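Progress report to the Turunon small business fund
Flindton Virtual Office Support, second report, covering spring and early summer

Hi all,

Second report time! Last time I sent you something so long that I doubt anyone got to the end of it, so I've tried to keep this one to what we said we'd do, what got done, and what I'm still chewing on.

Quick reminder of where we were. The grant was to help me go from being one overworked virtual assistant to a small shared service for solo business owners in and near Flindton - bookkeepers, tutors, a dog trainer, a couple of life coaches, that sort of person. They buy a block of hours each month and we take the inbox, the invoices and the calendar off their hands.

Clients first. We had a target of 60 on the books by the end of June and we finished with 69, which I'm still grinning about. Most came by word of mouth. The flyers did very little (I have a large box of them left if anyone on your side wants to wrap dishes). A few people signed up for the trial month and dropped off, mostly folks who found they didn't have enough admin to hand over yet, and I've told them the door's open.

Staffing took longer than I planned. I'd hoped to have both part-time assistants trained by March and it was well into May before the second one was taking calls on her own. Part of that was me. I had everything in my head and very little of it written down, so training meant the poor new person sitting next to me while I talked. We now have proper how-to notes for the 6 jobs that come up constantly: new client setup, invoicing, late payment reminders, travel booking, newsletter sending and the end-of-month summary. I'd like to do the odd ones next, but they can wait.

The software move is done too. We went with Driltivix for scheduling and time tracking, and after a grumpy couple of weeks everyone has settled in. Clients can see the hours they've used, so I get a lot fewer "how much do I have left?" emails. The one thing I don't love is the reporting, which I still end up retyping into a spreadsheet every month.
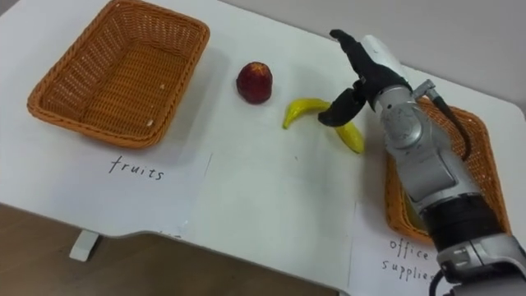

Money next. We're under on equipment and over on training, and the two just about cancel out. The bookkeeping firm, Gulyás, went through the spring figures with me and found that I'd been charging the phone line to the wrong budget line since January. It's fixed, and the corrected sheet is the one attached. I'd also like to move around 200 dollars from printing (see flyers, above) to a better headset for each assistant, if you're okay with that. Just a yes by email is fine.

What's bugging me is the price. Our smallest block is too cheap for the setup work that goes into it, and the people who buy it are often the ones who need the most hand-holding at first. I could add a setup fee or drop the small block altogether. I'm leaning toward the fee - a lot of our best clients started tiny and grew, and I'd hate to shut them out.

For the next stretch, I've got 2 things on the list. One is a backup plan for vacations, as August nearly caught us short last year. The other is a short survey to every client asking what they'd hand over next if they could. I'll send you the answers with the fall report, along with whatever I decide on pricing.

Call me any time after 10 in the morning if you want to talk through the numbers. Before that I'm in other people's inboxes!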